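Sourdough notes, 2 Mar 2020

Best loaf yet from the Drotska rye starter, wow! Fed it twice before mixing, and it went wild.
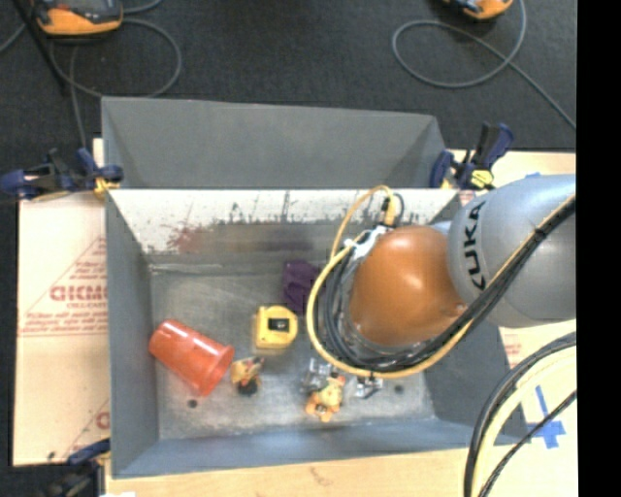 Why did the crumb open up so much this time?
Mostly the longer bulk rise, plus 2 extra folds that Ebuka talked me into. The November batch had neither and came out tight as a brick.

Next bake: 100 g starter, 185 g water, same flour. Leandro wants to try half spelt (yes please!). Save a heel for Nicanor.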